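Jelow two-arm folding cell: our review after a season in the laundry

We do linens and returned clothing at Estesach, 21 people over two shifts, and we've now had the Jelow cell long enough that I feel okay putting an opinion on the internet. Short version: I love this thing, and I did not expect to!

Setup first. Ruggiero handled the install and it took them a morning. The cell sits at the end of the sorting line, where the old steam table used to be, and it runs off a normal outlet. Calibration is a checkerboard you lay on the mat, and the software walks you through it (the Hodov unit we trialed before this one needed a technician every time).

Speed is fine. A good folder on our floor beats it easily on T-shirts. It gets through 87 pieces an hour on a decent day, and where it shines is the dull middle of the night shift, when the same gray sweatshirt comes down the line 200 times and everyone's wrists are complaining.

What changed for people? Nobody lost hours, which was the first question at the break table and a fair one. Two folders moved over to inspection and mending and got a bump in pay for it. The rest of us rotate, 30 minutes minding the cell and then back to the line, and I've had a lot less shoulder pain. Management wrote the rotation down before the cell arrived, and I'd push for that anywhere.

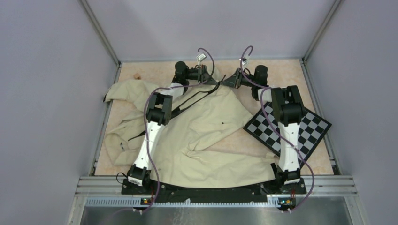
Both grippers over the top edge of a beige garment, checkerboard on the right side of the mat.

Gripes: anything slippery is hopeless, so satin goes straight to a person. The manual is thin on error codes. I'd also like a louder chime when it wants help, because with the dryers going you miss it.

Four and a half stars from me. If you run one, post your settings for fitted sheets, I'm still working on mine.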